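Bed Linen for the Guest Rooms: A Revised Policy

June 17, 2022

Readers who have followed these pages since the move to Wivari will know that the household has taken in paying guests on the upper floor. The first season was managed with whatever sheets were in the cupboard. The second will be managed according to a written policy, which I set out below for the benefit of other small hosts and for the several correspondents who have asked.

The policy applies to all beds in the house, including our own. Exceptions were considered and declined.

Quantity. Each bed is assigned three complete sets: one in use, one in the wash and one on the shelf. Previously we held two sets per bed and relied on good weather. In October, when the line in the yard is of little use and the indoor rack holds the contents of a single machine load, two sets proved insufficient on more than one occasion. Guests arriving in the early afternoon were asked to leave their bags in the hall while the iron was still warm. This is not a standard of service the household wishes to repeat.

Material. All new sheets are plain-weave cotton. Satin weave was trialed for one summer and withdrawn. It is pleasant to lie on, but it catches on rough heels and shows every crease. Flannel is retained for the two north rooms from the first cold week until spring. Linen was priced at Vanhove and found to be beyond the present budget. Liesbeth Willems, who has kept a guest house on the coast for far longer than we have kept ours, recommends buying linen one set at a time at the end-of-season sale, and this advice has been noted for the coming year.

Color and pattern. It was once the view of this author that guest beds should be white throughout. White sheets may be washed hot and may be exchanged between rooms without anyone remarking on it. Siebe Hermans, with whom I share both the house and its management, holds that a white bed in a small room resembles a clinic. After some discussion, patterned sheets have been admitted on the single beds. The two doubles remain white.

Patterned sets need not match the fabric beneath them. Checks and grids may be placed over florals, provided the ground colors are quiet. 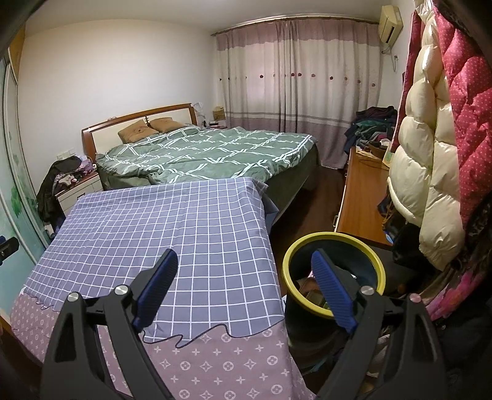 Gridded sheet in blue-gray over mauve-pink, single bed.

Fit. The most frequent fault in our former practice was the purchase of sheets without first measuring the mattress. Depth varies a good deal from one maker to another, and a fitted sheet that is too shallow will spring loose at the corners by morning. All mattresses have now been measured and the figures entered on a card inside the cupboard door. Flat sheets are bought with enough width to be tucked on both sides, although on the low singles the household does not insist on tucking.

Laundering. Sheets are washed at 140 degrees Fahrenheit, patterned sets separately from white ones. The dose of detergent is half that suggested on the package, our water being soft. Fabric softener is not used. Pillowcases are ironed and sheets are folded directly from the line. Sets are stored inside one of their own pillowcases, a practice adopted from my mother, so that a complete change may be carried upstairs in one hand.

Retirement. A sheet that has worn thin at the center is cut lengthwise, turned and seamed for use on the folding cot. When it has worn thin a second time it becomes dust cloths. Stained but sound cotton is kept for the garden, where it covers the young beans on cold nights.

Expenditure. The linen budget for the year was set at 300 euros. The greater part has been spent on 7 fitted sheets from Cakis, ordered in April and delivered complete. Pillowcases remain outstanding. A further order will be placed when the August bookings have been paid.

Remarks on the above may be left in the usual place. The corresponding policy on towels is in draft, and awaits agreement between Siebe and myself on the question of bath mats.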